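Back in the Mud

Well, I've gone and done it. After saying all winter that I wouldn't, I signed up for the Monday night clay class at Flilis, and I've now been three times, so I think that makes me a potter again. A bad one, but still.

It's over ten years since I last made anything, and my hands have forgotten nearly all of it. My head remembers the lot, though, which is the frustrating part – I know just what the clay ought to be doing and I can sit there and watch it not doing it.
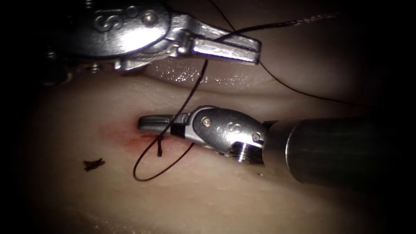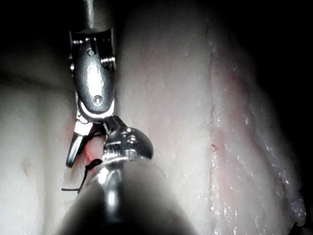
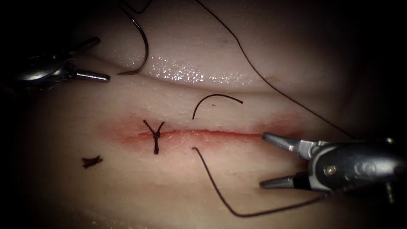 I'd booked on thinking we'd be throwing pots on the wheel, but this term is all figures and heads. Hand building, in other words. I very nearly asked for my money back! I've never been able to do faces. Every head I made at school came out looking like a potato that had heard some bad news. But the class was £83 for the term with clay included, and you can't get a decent evening out for that spread over a few weeks, so I stayed put and rolled my sleeves up.

The first week we did pinch forms, two little bowls stuck together to make a hollow egg, and then you push and pat that into a head. Lovely and soothing. I had a nose on mine by half past eight and was feeling very pleased with myself, until I turned it round and found I'd left no room at all for the back of the skull. It was basically a mask with a bit of a lip. I squashed it flat and started over, and the second go was better, if a bit long in the chin.

Second week, ears. I can't tell you how hard ears are. You think you know what one looks like, having had a pair all your life, and then you try to make one and it's a dried apricot. I kept putting my hand up to feel my own, so I went home on the bus with clay all down my neck and in my hair (and on one earring, which I didn't find until the next morning).

Last week was the one I really want to go on about, though, because we got to try coil building for the shoulders and I LOVED it. Fat coils, scored and slipped, one on top of another, and then you drag them together with your thumb on the inside and leave the outside as rough as you like. I left mine very rough. I like seeing the coils – it makes the whole thing look a bit like a jumper. My head is now sitting on top of its jumper, wrapped in a dry cleaning bag on the shelf, and I do hope it hasn't sunk by Monday.

The clay is a stoneware with a lot of grog in it, which is murder on the fingertips but stands up beautifully. I had a go with a bag of the smooth white stuff from Pitier at home and it flopped over every time I got above the collarbone. I'm sure it's gorgeous for bowls. I've still got most of the bag under the stairs if I ever get back to bowls.

Now, glaze. I haven't decided. There's a shelf of test tiles by the kiln room door, 73 of them, each with a number scratched on the back, and I've been up and down that shelf like someone choosing a sofa. There's a runny green that I adore, but it pools, and I don't want her looking as if she's been crying pond water. There's a dry, chalky white that would be the sensible choice. Or I leave her bare and rub a bit of iron oxide into the coils and wipe it back off, so it only stays in the dips. I think that's what I'll do. I've said that before and then panicked and dunked the thing in blue, so we'll see.

Drying can take up to three weeks for the thick ones, and mine is definitely a thick one. I've been told to hollow out the neck more before it goes anywhere near the kiln, so that's this week's job, with the little wire loop tool I bought from Stinia when they were closing down. It's the only tool I own that I've never lost.

I'm also hoping to get over to Wumbei in March, when they have their open studios. There's usually a room of figure work upstairs and I want a good nosy at how other people manage hands. I've got shoulders now, you see, and shoulders lead to arms. I could cheat and fold them behind her back. I might cheat.

Right, I need to go and find an apron that isn't stiff with slip.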